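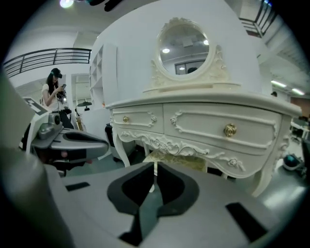
The Painted Fuel Tanks of the Conden Road Races

19/03/2023

Visitors to the paddock at Conden tend to remember the noise first and the paint second. The circuit, a little over four miles of public road closed to traffic each July, has drawn motorcycle racers since the years when most of them rode to the meeting on the machine they intended to race. It has also produced a tradition of decorated fuel tanks that has few equals in club racing.

The custom began with a practical rule. Officials posted at the far side of the course, near the village of Welholm, found that number plates were often unreadable by the second lap, hidden by flies and oil. Entrants were therefore asked to paint their tanks in two colours, chosen from a list held by the race office. No two riders in the same class could share a pairing.

The list soon ran short. By the time entries passed 49, riders were permitted to add a band, a chequer or a simple device. Some chose the badge of their employer or their town. Others borrowed from signwriting, and the scrolls and shaded lettering still seen at Conden come directly from the shopfronts of the district.

Much of the early work was carried out at Phillips, a coachbuilding firm in Welholm which had previously painted delivery vans. Its painters worked in enamel with long-haired brushes and charged by the colour. A plain two-colour tank took a day. A tank with lining and a device took four, most of it spent waiting for one coat to harden before the next. The firm's order books, now held in the Welholm reading room, record 315 tanks for the Conden meeting alone.

The books make good reading. One customer ordered a kingfisher and returned the following week to have it made larger. Another asked for his tank to be painted black all over, was refused by the race office, and settled for black with the thinnest cream line the rules allowed.

The best known design of the period belonged to the Imorura team, a small private entry that ran two machines in the 350 class. Both tanks were dark green, with a pale heron on the left side only. The right side carried nothing but the number. Spectators on the inside of the course saw one motorcycle and those on the outside seemed to see another, and the race office received several letters on the subject. The regulations were amended the next season to require that both sides match.

Vinyl lettering reached the paddock later than it did elsewhere, and it has not replaced paint entirely. The classic class still requires a brushed or sprayed finish, and tanks are inspected on the evening before practice. Modern machines may carry what they like, within the limits of their sponsors, although a fair number of riders keep the old colour pairings of a parent or a former team.

Restoring an original tank calls for patience. Enamel that has been exposed to fuel softens around the filler cap, and the device beneath is easily lost. Owners are advised to clean the surface with a barely damp cloth, to avoid polish containing abrasives, and to photograph both sides before any repair is started.

A display of tanks from the classic class will open in the Welholm reading room during race week in July. Admission is free to holders of a paddock pass.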